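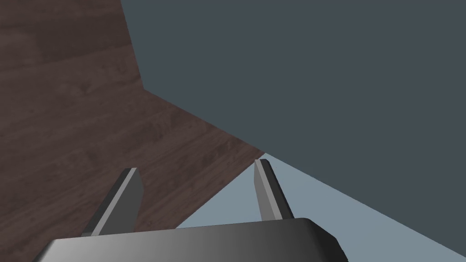 我爸第一次看我上班,看了半个钟头,评价是:你这夹子抖得跟筛糠一样。

他说得没错。那阵子我刚接 Wevero 的活,在家里用一个手柄遥控电脑里的机械臂,做一遍动作,存一条,再做一遍,再存一条。活儿讲起来特别简单,把一块东西从木头桌面这头夹起来,放到那头去。一条录得好的大概也就喝口水的工夫,录得不好的,你就看着那块东西从两根手指中间滑出去,转着圈往桌边跑,然后掉下去,然后你骂一句,按重置。

我在那之前卖过窗帘,给人写过装修公司的公众号,还在 Aguiar 的前台坐过一年(Aguiar 是我们这儿的一家连锁旅馆,听着很洋气,早餐只有馒头和一种味道像肥皂的橙汁)。所以看见招聘上写“远程示教员,居家,按条计费”,我想都没想就投了。面试也是线上的,对方让我把手柄举到镜头前面转两圈,看看手稳不稳。我转了,人家说行。现在想想那个测试能测出什么呢,我举着它转,跟我隔着屏幕去捏一块豆腐,完全两码事。

对,豆腐。我还没讲到那儿。

第一批任务是硬方块,没什么好说的,我录了100条,退回来17条。退回来的理由都写得特别客气,“轨迹不够平滑”“接近阶段犹豫”“放置后未完全松开即撤离”。我那时候的组长是个说话很轻的女的,住在 Wonotberg,跟我们有时差,我们这边吃晚饭她那边刚开电脑,所以我每次吃饭的时候手机就震。她安慰我说新人都这样,机器学你的时候是照单全收的,你犹豫它就跟着犹豫,所以我们宁可现在严一点。

我说我明白。其实我不太明白。我心想我犹豫一下怎么了,我这个人就是犹豫的,买瓶酱油都能在货架前站到腿酸。

软件叫 Dostivetti,启动的时候会放一段音乐,关不掉,我找遍了设置。我爸后来跟着哼那段音乐,一边哼一边择菜,我妈问他这是什么歌,他说这是儿子单位的歌。

我爸做了一辈子豆腐。退休之前在菜场里头有个摊子,半夜起来磨浆,天亮出摊,中午收。你见过做豆腐的人拿豆腐没有?他们不捏的。手从边上过去,贴着板子,铲那么一下,整块就坐到手心里了,抖都不抖,然后一翻,落到塑料袋里,四个角都是齐的。我小时候在摊子后面写作业,看这个动作看得太多了,多到从来没觉得那是个本事。我自己上手试过一回,那块豆腐后来成了我们家当天的麻婆豆腐。

他退休是因为手腕。医生的意思是不能再提重的了,我妈的意思是早就不该提了,他自己没什么意思,把摊子转给隔壁卖粉皮的,回家睡了一个礼拜,睡完就开始在家里找事。先是修所有的水龙头,本来不漏的也修,修完有一个漏了。然后开始管我。

“你这一天到晚打游戏有人给钱?”

“不是游戏,爸,我在教机器人干活。”

“机器人在哪儿呢?”

我指屏幕。他弯下腰,眼镜推到额头上,看了好半天。屏幕上就那么张桌子,深颜色的木纹,旁边是灰的,什么也没有,底下伸出来两根灰扑扑的手指头。

“就俩指头啊。”他说。

“就俩。”

“那够呛。”他说完走了,去厨房把那个漏的水龙头又拆开了。

软的那批任务是冬天下来的,我记得很清楚,邮件上写2022年11月30日开始计件,我那天还特意早起了。说是客户那边要做食品分拣,先在电脑里练软块。软块就是一个白白的方块,会变形,夹重了会凹进去,再重一点它就算“损坏”,屏幕边上亮一个红点,这条作废。夹轻了呢,它往下坠,坠到一半掉了,也作废。

我录了一上午,红点亮得跟过年似的。

麻烦在手柄没有感觉。真东西捏在手里,你知道它什么时候要跑,什么时候要碎,你手指肚上那一小块皮比脑子快得多。手柄上是一个扳机,按深按浅都一个劲儿,你全靠眼睛盯着那方块的边,看它弯了没有。我盯得眼睛都干了,到下午,我录成的条数说出来丢人,我就不说了。

组长倒是没催。她发来一段别人录的,让我参考。我点开看,那人的动作漂亮得不像话,过去,合上,起来,放下,走。我看了七八遍也没看出来人家是怎么做到的,就觉得自己不是人。

我爸端着一碗面进来的时候我正在那儿趴着。

“怎么了?”

“豆腐。”我说。

我本来是随口说的。结果他把面放下了,眼镜又推上去了,凑过来。

“这是豆腐?”

“差不多吧,软的。”

“老豆腐嫩豆腐?”

我说爸,这就是个方块,它没有老嫩。他说怎么可能没有老嫩,你再夹一个我看看。我夹了一个,夹起来一点,它从下面往两边鼓,跟人坐沙发一样,然后掉了。

“嫩的。”我爸说,“比嫩的还差一点,点卤点早了。你夹人家腰干什么?”

“啊?”

“你夹那么高,底下全坠着呢,它能不掉吗。往下,贴着板。”

我往下降,手指头尖儿碰到桌面,屏幕提示碰撞,我吓得缩回来。他在旁边啧了一声。你们有没有被自己爸啧过?就那种,不带任何字的。我把手柄往他手里一塞,我说你来。

我发誓我当时就是赌气。

他拿手柄的样子特别好笑,两只手捧着,像捧一只螃蟹,怕它夹他。头一下他把机械臂开到桌子外头去了,对着那片灰的墙还是地还是什么东西一通比划,找不回来了,冲我喊它跑了它跑了。我给他重置。第二下又跑了。第三下他找着桌子了,但是推反了方向,一巴掌把豆腐拍飞出去。他哎哟一声,那个心疼劲儿,好像真糟蹋了一块似的。

面都坨了他才把第一块夹起来。掉了。可是我看见了,在掉之前那一小会儿,那方块是平的。它没往两边鼓。

他没吃面。我把面吃了。

接下来那几天我们家是这样的:我早上录我的硬方块(硬的还有剩,我得把饭钱挣出来),下午我出门去拿快递、买菜、找人修那个水龙头,回来他就坐在我椅子上。练习模式不计条,不上传,随便糟蹋,我就让他玩。我妈一开始高兴,说总算不拆东西了,后来开始有意见,因为他饭桌上也在讲。讲那个手指头张多大,讲下去的时候要偏一点,讲这个桌面太滑,板子要是泡过水的就好了。我妈说你俩能不能说点人话。

他把我扳机的设置给改了。我都不知道那个能改,Dostivetti 里头藏在第三层菜单底下的一个滑块,管扳机按到底算多大力,我爸一个连微信字体都要我帮他调大的人,自己翻出来的。他说太冲,调到最小。调到最小以后扳机得按进去好大一截,手指头才合拢一点点,慢是慢,可是你有余地了。我试了一下,就一下,我就明白我之前那一上午有多冤。

然后就到了我要坦白的部分了。

有天下午我牙疼,疼得半边脸都是木的,去看牙,回来晚了。到家一看,他在录。我说你怎么进的正式模式?他说那个练习的方块老是从一个地方出来,没意思,这边的会换地方。我说爸那是算数的!那是要交的!他说哦,那我交了一点。

交了一点。

我赶紧看后台。他录了一下午,全上传了,用的我的号。我当时后背就凉了,合同里写得明明白白,账号只能本人用。我想着明天一早跟组长说,就说家里小孩误操作,我连小孩几岁都编好了。结果晚上吃饭,手机震,组长发消息,三个感叹号。

她说你今天是怎么做到的!!!

一条没退。一条都没有。

我牙上的麻药还没过,嘴歪着,对着手机看了半天,抬头看我爸。我爸在喝汤。我妈说你嘴怎么回事,我说没事。

我该说的。我知道我该说的。可是她紧跟着又来一条,说这批软块其他人退得厉害,客户急,问我能不能多接一点,先给我400条,单价往上提。那个单价吧,这么跟你讲,够我不用回 Aguiar 的前台去闻那个橙汁。我回了一个好的。

就这么着,我跟我爸开始合伙骗人了。

他倒不觉得是骗。我把事情跟他讲清楚,他想了想,说那以前摊子上你妈称的豆腐也写我的名字啊。我说那不一样。他说怎么不一样。我说不上来。

我们俩排了班。他手腕不好,我不让他录久,录一会儿歇一会儿,歇的时候我看着他贴膏药,满屋子都是那个薄荷味儿。歇的时候也不闲着,他坐我后面看我录,嘴里不停:低了,高了,急什么,它又没长腿。我慢慢也能录了,没他好,但是能看了。有一回他站起来,从后头把手伸过来,压在我拿手柄的手上,带着我按。他手指头粗,又干,指甲缝里好像到现在还有石膏的那个白。他按我的食指,一点一点往里按,说到这儿,停,你感觉一下。

我说爸,没有感觉的,这个手柄它没有反馈。

他说怎么没有,你听。

我听什么?什么声音也没有。但是他手停在那儿,我的手也就停在那儿,屏幕上那块东西安安稳稳地坐在两根手指头中间,桌面的木纹从底下慢慢让开。我就那么看着它过去了。

我小时候他这样教过我写毛笔字,教了一个暑假,没教会。这事我俩都没提。

400条交完了,又来了一批。我数都不数了,系统替我数。组长每个礼拜跟我开一次会,在会上放“我”录的片段给新来的人看。我坐在摄像头前面,看着我爸的手艺被人一帧一帧地放,脸上还得挂着那种哪里哪里的笑。新人里头有个小伙子问,老师,您每次夹之前为什么要在桌子上点两下?

我愣了一下。

组长也愣了,说哪里?小伙子说您往回倒一点。她往回倒,还真是。机械臂过去,到了桌面上头,手指头张着,往下碰了一下,抬起来,又碰了一下,然后才去夹。碰得特别轻,轻到碰撞提示都没响。她换了一条,也有。再换一条,还有。

我当然知道那是什么。我爸在摊子上,拿豆腐之前拿手指头敲两下板子,咚咚。板子一震,底下的水松了,豆腐就不粘。敲了一辈子。他自己肯定都不知道他在敲。

我说,嗯……个人习惯。

组长没再问。可是第二天早上我看见她写的会议记录,那条后面打了个问号。

我跟我爸说,你以后别敲了。他说敲什么?我给他看。他自己看自己,看得津津有味,说哟,还真是。然后他坐下去录,想着不敲,就全乱了。过去了,停那儿,不会夹了。他把手柄放下,搓了搓脸,又拿起来,还是不行,一块掉了,一块捏凹了,红点亮起来的时候他往后一靠,半天没说话。

“你敲吧。”我说。

“不是不让敲吗。”

“你敲你的。”

转过年来到了四月,模型训出来了。就是说,拿我们交上去的那些,总共2125条,喂给机器,让它自己学着做。组长给每个人发了一段结果,说大家辛苦了,看看孩子。她是这么写的,看看孩子,我觉得挺肉麻的,可我还是把我爸我妈都叫到电脑前头来了。

视频里头没人操作。还是那张木头桌子,白方块在一个我没见过的位置。手指头从底下伸出来,晃了晃,像在找。然后过去了,到桌面上头,停了一下。

点了一下。

又点了一下。

我妈先笑的。她说老头子,这不是你吗。

我爸没笑。他把眼镜推上去,凑得特别近,鼻子都要贴屏幕上了。那东西贴着桌面,偏着一点进去,合拢,起来,平平地走过去,放下,松开,走。他看完说再放一遍。我又放一遍。他说它那儿也没水啊。

“什么?”

“敲两下是因为有水。它又没有水,它敲什么。”

我说它不知道啊,它就是跟你学的,你敲它就敲。

“那你得告诉它。”他急了,真急了,“你跟它说,没水就不用敲,费那个事干什么。”

我说爸,没法说,它听不懂,它只能看。他就不吭声了,过了一会儿自己去把阳台上的衣服收了,收完叠,叠得特别方。

那天晚上我给组长打了电话。我没发消息,我怕我发着发着又编出个小孩来。她那边是白天,背景里有人在吵吵嚷嚷地搬东西。我说那些软块有一大半不是我录的,是我爸,他做豆腐的。我说得颠三倒四,先说了牙,又说了水龙头,说到敲板子的时候她打断我。

她说,所以那两下是干什么的?

我说为了不粘。

她说哦。然后很长时间没声音,我以为断了,看了看手机,没断。她说你知道吗,我们这边开了两次会讨论那两下。有人说是在测桌面高度,有人说是在等仿真稳定,还有人提议写进操作规范里。

我说对不起。

她说单价的事要重新算,我的号要停一阵,合同是合同。我说应该的。她说你别应该的了,你爸多大年纪,有没有身份证,会不会用邮箱。

我说身份证有。

他的账号批下来花了挺久,中间来来回回补材料,有一栏叫“相关工作经验”,我问他填什么,他说填做豆腐。我说要不要写得好听一点,食品加工什么的。他说做豆腐有什么不好听的。我就填了做豆腐,三个字,后面那个框空着老大一片。面试的时候人家也让他把手柄举到镜头前头转两圈,他转了,转得特别慢,还问人家要不要看背面。

我的号后来也恢复了,降了一档,跟新人一起从硬方块开始录。我没什么怨言,真的,硬方块不费眼睛。我们家现在两台电脑,背对背,中间夹着我妈的一盆吊兰,每天早上那段音乐先从他那边响,再从我这边响,总是差那么半句,听得人想死。我妈说你们就不能一起开吗。试过,对不齐。

他现在正在录的一批是补录,公司专门要的,要求写得很细,其中一条用粗体标着:接近阶段请勿触碰桌面。他录得很慢。我有时候从吊兰边上歪过去看他,他那根机械臂开到方块上头,停住,他左手从手柄上拿下来,在我家的桌子上敲两下,再拿回去,接着夹。

咚咚。我戴着耳机都听得见。

昨天他问我,Wonotberg 那边的人吃不吃豆腐,组长帮了这么大忙,是不是该寄点什么。我说豆腐怎么寄。他说寄干子,抽真空的,能放。然后他就去翻那个压豆腐干的木头框子了,翻得阳台上叮叮当当,我喊他小心手腕,他说听不见。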